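Coaching & Officiating > Course Handouts > Football

Handout 2: How a replay is decided
Tutor: Misaki Hayashi

Hello again, everyone, and thank you for all the good questions last week (I did promise I'd come back to the one about extra time, so let's begin there).

When a cup tie is level after ninety minutes, the competition rules say what comes next, and the very first thing any referee or club secretary should do is read them. Please don't rely on memory! In our practice case, the Sometti Cup, a drawn tie goes to a replay at the away side's ground. If the replay is level too, you play two halves of fifteen minutes, and then it's penalties.

Our made-up-minutes exercise uses Skirkia against Trevor Town. The first match drew a gate of 482, the replay only 160, which is a lovely thing to chew over if you're the one ordering the pies. Skirkia scored in minute 43 and were pegged back late on. Have a go at writing up the match report yourselves, with cautions, substitutions and the time of each goal, and bring it along in July.

One more small point: the toss for ends is taken again before extra time, and people do forget it.

Reading: Sultik course reader, the chapter on knockout ties.

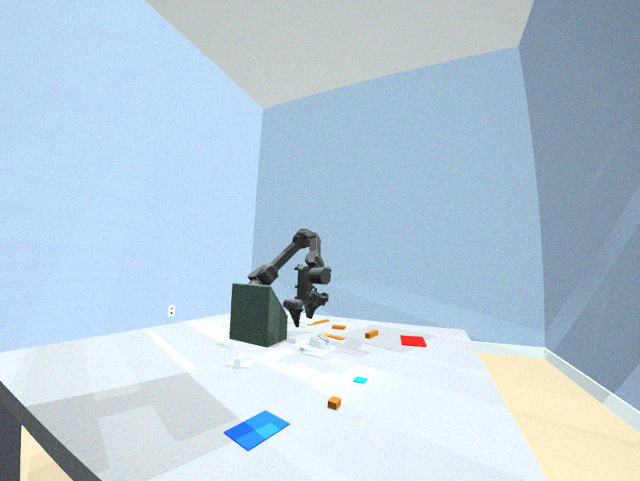
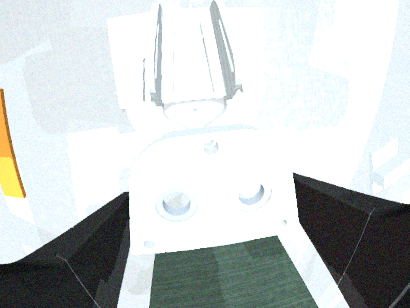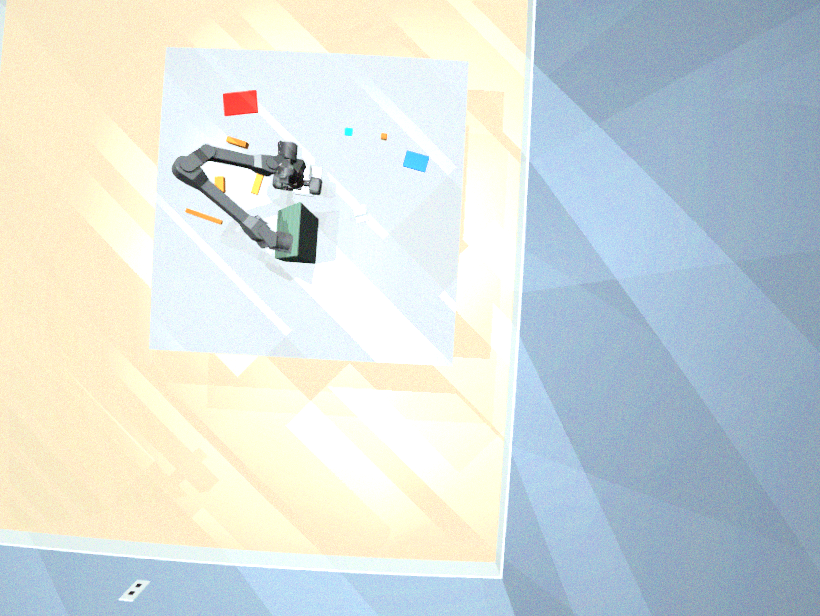
Robot arm, simulated: three views, the second from the wrist.

3 comments | Share this handout

Contact the course office | Back to top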